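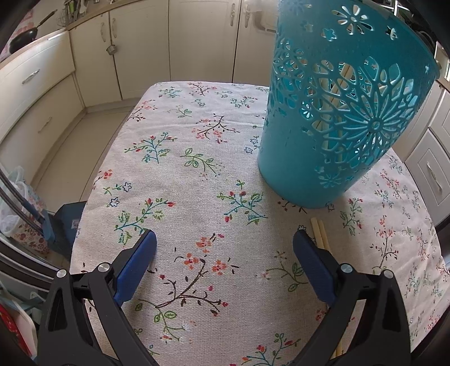

Ticket summary
Service: Diltgate online catalogue, homewares listings
Reported by: Hanne Savolainen, Merchandising
Assigned to: Onni Kauppinen, Application Support
Priority: 3
Status: Resolved, pending closure by reporter

Description of fault
Product pages in the kitchen storage category are displaying the wrong colour name beneath the main photograph. Listings entered as teal, including the tall plastic basket with flower cutouts, are shown to customers as grey. The colour filter in the left-hand menu returns no results for teal. The fault was first noticed at 9:40 am, following the overnight catalogue import. Orders already placed do not appear to be affected.

Work log

9:55 am, O. Kauppinen
Ticket acknowledged. Fault reproduced in two browsers with the cache cleared. The colour value is stored correctly in the Umura product database, so the error is being introduced after export.

10:30 am, O. Kauppinen
Export file examined. The file contains 2000 rows, of which 92 carry a colour code beginning with zero. In each of those rows the leading zero has been removed. The website treats the shortened code as unrecognised and substitutes the default, grey.

11:15 am, F. Seidel
Confirmed that the import template was revised in December at the request of the Desmet warehouse. The colour code column was changed from text to number during that revision. The change was not recorded in the release notes.

11:40 am, O. Kauppinen
Column restored to text in the test environment. A partial import of 400 rows completed without error and colour names displayed correctly. Approval requested for a full import.

1:05 pm, E. Dumlao
Approved. The import is to be run after 6 pm in order to avoid the afternoon pricing update. Merchandising is asked not to edit listings between 6 pm and 7 pm.

6:50 pm, O. Kauppinen
Full import completed. All affected listings now show the correct colour name. The teal filter returns results. Search index rebuilt.

Cause
Incorrect data type applied to the colour code column in the import template.

Further action
Frauke Seidel will add a column type check to the overnight job. Requests to alter the template must in future be submitted through the change register and approved by Application Support. The Likumance storefront uses a copy of the same template and will be reviewed under a separate ticket.

Reporter action required
Please check a selection of listings and confirm that this ticket may be closed. Tickets with no reply after five business days are closed automatically.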